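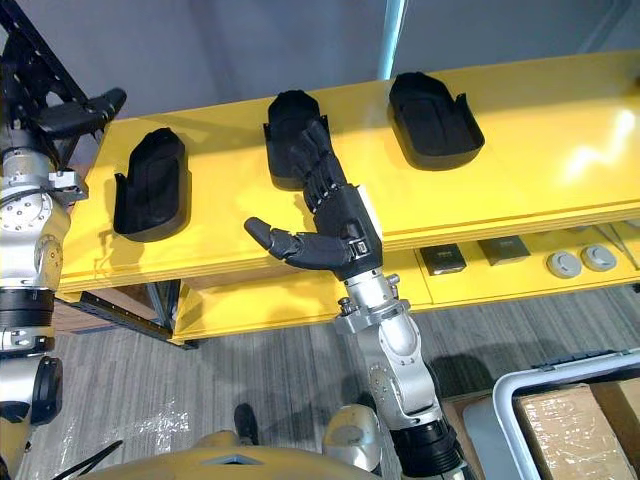
My feet and I have had a long talk this fall, and we've agreed to stop buying shoes online at midnight. I know, I know. But after the third pair of walking shoes went back in the mail I finally took myself down to Erno, the little shop in Hendwood, and let Frauke Sperling measure me properly. I am a full half size bigger than I was ten years ago! Frauke says most of her customers are, and most of them argue with her about it.

She had me stand up for the measuring (sitting down gives you a shorter foot) and told me to come late in the afternoon, when feet have spread out a bit. Bring the socks you really walk in, too. I turned up in thin dress socks and got sent home for the wool ones.

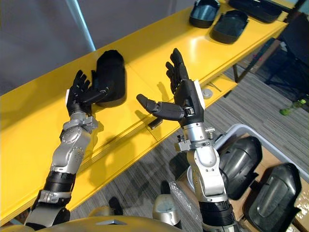

Yellow table, black boot-like shell.

So far I've done 158 miles in the new pair – mostly the canal path, plus one very muddy Saturday-style ramble with Jihad that we won't discuss – and not a single blister. I loosen the laces all the way before I take them off now, and I stuff them with newspaper overnight when they're soaked.

The October walk is six miles and mostly flat, with a stop for soup at the halfway point. We leave from the library steps at 9 a.m. Call Habibur Chowdhury if you need a ride.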